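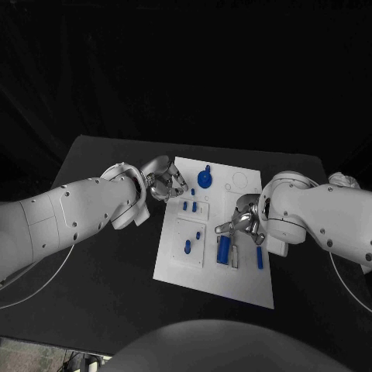

Slide 4: Peg boards, and why I still love them

Say hello again to anyone who came in late, and let them settle. Then start with the pieces themselves – blue on a white board, easy to see even from the back row. Point out the big cylinder first, then the round knob with the wide base, and let people find the tiny peg for themselves (it takes a moment!).

Tell the story of Hülya's first board at Brundon, the one she sanded for 20 evenings at her kitchen table. Pass the sample tray around while you talk, and ask Aslak to bring it back up front before the next slide.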